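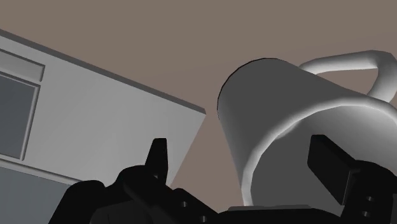

Tasse blanche penchée, image de synthèse.

Publié le 13 juin 2022 par Santosh Negi
Classé dans : Courses & paris

Depuis une semaine, on me répète que Stadari est le cheval de l'été. Je veux bien. Il a gagné deux fois de suite, il est beau au rond de présentation et son entourage parle bien au micro. Mais j'ai revu ses deux courses hier soir et je n'arrive pas à m'emballer.

La première, c'était un lot de sept partants sur un terrain lourd que la moitié d'entre eux détestait. Zurkano, le seul qui pouvait lui répondre, s'est retrouvé enfermé à la corde jusqu'à l'entrée de la ligne droite. Il finit deuxième, à une encolure, en n'ayant couru que sur les derniers 300 mètres. On a très peu parlé de lui.

La seconde me gêne encore plus. Stadari part devant, impose un train de promenade et accélère quand il veut. Bravo au jockey, vraiment. Quant à savoir ce que vaut le cheval quand on l'attaque de loin, je n'en sais pas plus qu'avant.

Et maintenant on nous annonce le grand prix d'août, sur 2 000 mètres, avec Matheson et Ekavero en face. Matheson est régulier comme une horloge, Ekavero un peu moins — elle a ses humeurs au départ — mais tous deux savent courir dans un peloton qui va vite. Stadari, lui, n'a encore jamais eu à le faire.

On me dit que les 78 kilos de pression médiatique ne pèsent rien dans une selle. D'accord. Ils pèsent sur la cote, par contre, et c'est moi qui paie mon ticket. À ce prix-là je passe mon tour, ou je mets 20 euros sur Zurkano placé, s'il est engagé. Son entraîneur n'a rien confirmé pour l'instant.

Je note aussi que le parking de l'hippodrome ferme désormais 45 minutes après la dernière course. Prévoyez le train.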